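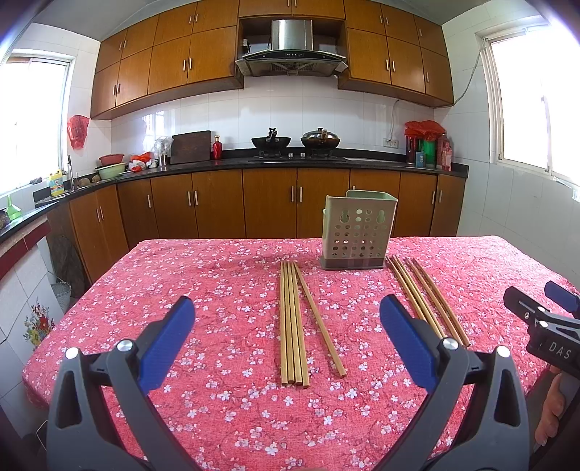 Section 4. Good practice at the table

You have the grippers charged and paired, so now comes the fun part! Small household jobs like sorting chopsticks look simple, and they are a wonderful test of steady habits. The rules in this section come from the Priltwood house standard, and they apply to every hand-held session, whether you work alone or with a partner.

4.1 Before you start

1. Clear a work area on the table. A patterned tablecloth is fine, and so is a plain one, but pull it flat and tuck any loose corner under.
2. Set out the items for the task. For chopsticks, put the holder toward the back and the sticks in front of it, within easy reach of both hands.
3. Turn off the stove. Anything in the background can stay where it lives – a real kitchen is what we want.
4. Open and close each gripper 16 times without touching anything. Both fingers should travel evenly and the pads should meet along their full length.
5. Check the pivot screws on each finger. If one has backed out, tighten it by hand with the small driver from the kit.

Caution: Keep your own fingers clear of the pivots while the gripper is closing. Long sleeves should be rolled above the wrist.

4.2 Working

1. Start with both grippers open and held still over the table for a slow breath.
2. Move in from above and close on one chopstick near its middle. Picking up two by accident is allowed. Put them down, separate them and carry on without stopping the session.
3. Lift until the stick is clear of the others, then turn it upright over the holder.
4. Lower it in before you open the fingers. Dropping it from a height counts as a miss under the standard.
5. Repeat until the table is clear, or until 60 minutes have passed since your last break.

Note: Chopsticks lying side by side are harder than ones that lie apart. Nudge the outer one away with the tip of a pad and you will be amazed how easily it comes up! Lamai Duangkaew worked out this move in June, and it is now the recommended way.

Note: If two grippers are in use, agree on who reaches first. Crossing arms over the holder is the most common cause of bumps.

Caution: Never use the pads to pry, scrape or push down hard. A torn pad must be replaced before the next session.

4.3 Mistakes are welcome

Please leave your fumbles in! Rongrong Guo and Mingxuan Yan went through 494 sessions for the August 2024 revision, and almost 60 had been restarted after a single slip. Restart only if an item falls on the floor or a gripper loses its pairing.

4.4 Finishing up

1. Open both grippers and lift them straight up, away from the items.
2. End the session and wait for the tone.
3. Wipe the pads with a damp cloth and let them air dry. Do not use dish soap or oil.
4. Wash any chopsticks or dishes you handled before they go back into use.
5. Write the task name and any pad damage on the log sheet. Send questions about the sheet to Yanling Jin.

For storage and charging, go to Section 5.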